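The parcel that got taxed twice

My neighbour Keith Lockwood sells old computer parts from his spare room, and last February he rang me in a proper state about a graphics card. He'd sold it for 131 to a buyer over the county line in Woltlow, collected the local sales tax like a good boy, and then had a letter saying he'd collected it for the wrong place. Campbell, where he lives, wanted its share. So did Woltlow. It was the same card and the same sale, and he had two bills on the kitchen table!

I write about tax for a living (somebody has to), and I thought I'd have it sorted by teatime. Reader, I did not.
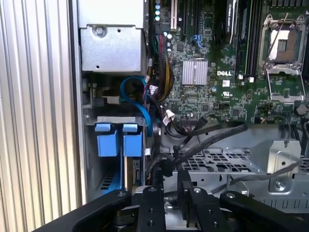

Inside a Dell desktop with the cover off.

The trouble starts with a rule about where a sale happens. If you walk into a shop, easy, it happens at the till. If you post something, it happens where the parcel lands. But if you sell through a site that also handles the payment, the site is meant to collect the tax for you, unless your sales stay under a yearly limit, in which case you do it yourself. Keith was under the limit. The site he uses, Wita, collected anyway. Then he paid it as well, to Campbell, and off we went.

I rang the county office and got through after 44 minutes to a very patient woman called Rūta Mockus, who has clearly had this chat before. "The form asks where you shipped from and where you shipped to," she told me, "but there's only one box for the answer." She wasn't joking – I've seen the form. Most people put their own address in it, and I would have too.
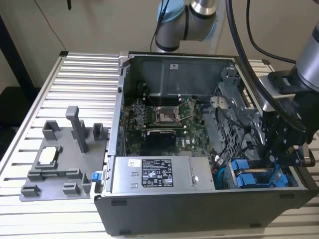 Now, a bill going through the state house would fix a good chunk of this. It runs to 7 pages, mostly definitions, and the useful bit is a single paragraph saying that if a site has already collected the tax, the seller is off the hook. Lovely. The larger sites are all for it. The towns are less keen, and I can sort of see why. Kellinard reckons it received 702 payments last year that small sellers had sent in by mistake, and giving all that back means paying someone to go through it.

What bothers me more is the refund side. As drafted, the bill only covers sales made after it becomes law, so anyone who has already paid twice has to claim under the old rules, with the old form and its one little box. You also need a receipt from the site showing the tax as a separate line – Keith's showed one lump sum, and it took three emails to get a better one. 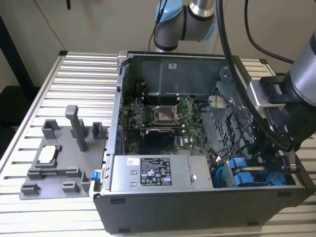
If you sell bits and bobs online yourself, have a look at your last few sales and see whether tax came off before the money reached you. Keep whatever paperwork the site gives you, even the dull monthly summary. And if you do get a letter, ring before you pay, ideally first thing in the morning when the queue is shorter.

Keith's claim went in just before the deadline. He's had a card saying it has been received, and he has pinned it up over his desk next to the two bills.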